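Handout 6: Putting Together an Equipment Budget for a Small Automation Bench

Notes by Borghild Engebretsen

Welcome back, everyone. Last time we talked about what a robot can and can't be asked to do at a bench, and several of you wanted to know how a person goes about paying for one. So today is all money, I'm afraid, and a fair bit of arithmetic (bring your worksheet, and a pencil, as you will be changing your mind).

1. Start from the task

Please don't open a catalog first. I know how tempting it is! Write down one task in plain words, such as "put a plug into a power strip," and then list everything a person would need in order to do it over and over for an afternoon. You'll find that the grippers are only the beginning. There is the work surface, the parts being handled, the cables, the shelving, the tape for marking positions, and the floor space itself, which somebody is surely paying rent on.

Look these over while you make your list, and write down every item you would have to buy. 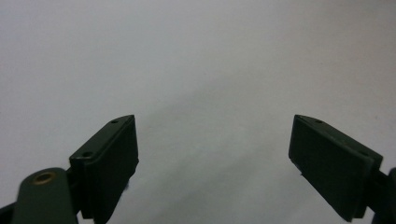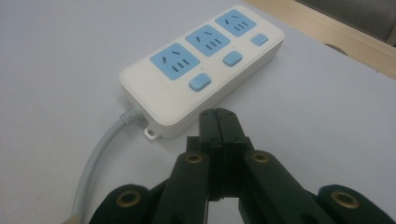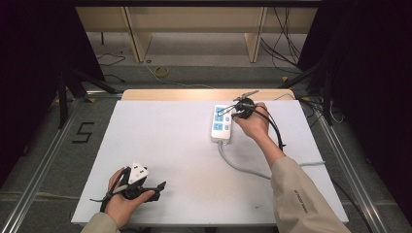
2. Sort your list into three columns

Column A is for things you buy once: tables, rails, shelves. Column B is for things that wear, and I'd put finger pads, plugs and power strips in there. Column C is for things you use up, like tape and boards. Most first budgets I read have a lovely long column A and next to nothing in the other two, and then the project runs short in December.

For our class exercise, the Matheson bench has a total of 3000 dollars. Set aside up to 70 percent for column A and divide the rest between B and C however you like, as long as you can tell me why you did it that way.

3. Asking for quotes

We'll use our two practice suppliers, Curkberg and Elik. Curkberg sells grippers in pairs and charges separately for spare pads. Elik sells them singly, with one set of spares in the box, but takes 23 working days to deliver. Neither is the right answer for everybody. If your bench needs a gripper for each hand, work out both prices with shipping, and then work them out again with a second set of spares — I think you'll be surprised how close they come.

Do ask each supplier whether small parts such as bushings and screws can be ordered on their own. I once watched a whole finger assembly get replaced over one little ring, and it still pains me to think of it.

4. Planning the calendar

Delivery time belongs in the budget too. The Gatik worksheet has 9 rows, one for each week of setup. Put the order dates in first, then the arrivals, then the first day you could reasonably start work, and leave yourself a blank row somewhere in the middle.

For next time: bring your three columns, both quotes, and the worksheet filled in as far as you got. Half-finished is fine, and we'll go through the messy ones together.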